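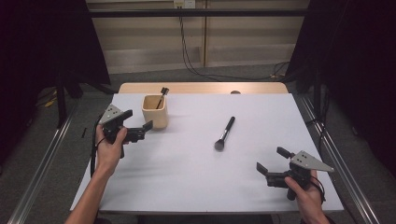

Notes for Peliddale talk – Berenice Bañuelos

Slot is 30 minutes with questions. Slides advance from the lectern, clicker is unreliable in that room. Water first.

SLIDE 1 – Title
Good evening. Thank the Peliddale print room for having me, thank Fasil Gebretsadik for the introduction. Say the title out loud, people at the back can't read it: "Printing Large from Small Blocks."
I'm going to talk about one body of work, the Candton woodcuts by Luzius Hofstetter, and how they were made. I helped print them, so I will be talking from the press side of it.

SLIDE 2 – Where he started
Hofstetter trained as a sign painter. He came to relief printing late and had no press for the first years. He printed by hand with the back of a spoon.
The early sheets are the size of a paperback. Mostly rooftops and fences. Very black.
Pause here so they can look at the fence print. Point out that the sky is one cut, left to right, no lifting.

SLIDE 3 – The problem
He wanted to make something as wide as a wall. He had a small press bed and a small room. The usual answer is to rent time on a big press. He didn't want to travel with wet blocks.
So he cut the picture into a grid. Every block had to fit the bed he already owned.

SLIDE 4 – The grid
The finished piece, "Mkhize," uses 69 blocks. Give them a moment with the diagram.
The blocks are not all the same size. He let the joins follow the drawing where he could – the riverbank, the edge of the quarry road. Where he couldn't, the join is a straight line across open sky and you can see it.
People ask whether the visible joins bother him. He told me he stopped looking at them after a month.

SLIDE 5 – Wood
Cherry for anything with fine line. Pine for the big flat areas, with the grain raised using a wire brush so it prints.
Cherry moves less when the weather changes. We lost two pine blocks to warping in September and he recut both.
(If short on time skip to 7.)

SLIDE 6 – Ink
Oil-based, one black, mixed with a little transparent base. Baltazar Ocampo mixed all of it. The whole edition had to come from the same recipe or the panels would not match on the wall.
We kept a strip of test paper from each batch pinned by the door. Show the strip slide. Batch four is warmer than the rest. It went into the lower left corner, under the trees.

SLIDE 7 – Paper and registration
Each block got its own sheet, then the sheets were trimmed and mounted edge to edge. We tried printing several blocks on one long sheet first. Paper stretched, nothing lined up, gave it up.
Registration was two pins and a wooden stop. Very low tech. Eduardo Javier built the jig and it is still in use.
Demonstrate with the small jig if the table is near enough. Otherwise hold it up.

SLIDE 8 – Printing days
We pulled 2,000 impressions in total, counting proofs and rejects. The edition itself is small. Most of what we printed went in the bin or became wrapping.
The rule was that each sheet got checked in daylight before it was signed off, which meant we stopped early in winter.
Story about the dropped brayer, keep it short.

SLIDE 9 – On the wall at Prullen
First full hanging was at the Prullen gallery. It took two days to hang. The wall was not flat, and the top row leaned out until we shimmed it.
He was 29 when he made the fence print and he hung it in the same room, by the door, at eye level. A lot of visitors walked past it on the way in and stopped at it on the way out.
I like seeing the two together. The marks in the big one are the same marks. He did not switch to larger tools. Stand close to "Mkhize" and you are looking at small gouge work, again and again.

SLIDE 10 – What I would change
Number the backs of the blocks before cutting, in two places. We had numbers wear off.
Seal the pine.
Print the hardest panels in the middle of the run. We left them to the end and everyone was tired.

SLIDE 11 – Close
Proof sheets are on the side table, please handle them by the edges. Fasil has a list for anyone who wants to come to the open studio at Candton.

Questions. Likely ones:
Price – send them to the gallery.
Will he do another – he is drawing for one, smaller grid, color.
Can the blocks be reprinted – no, the edition is closed. The blocks are in storage and he wants to keep them.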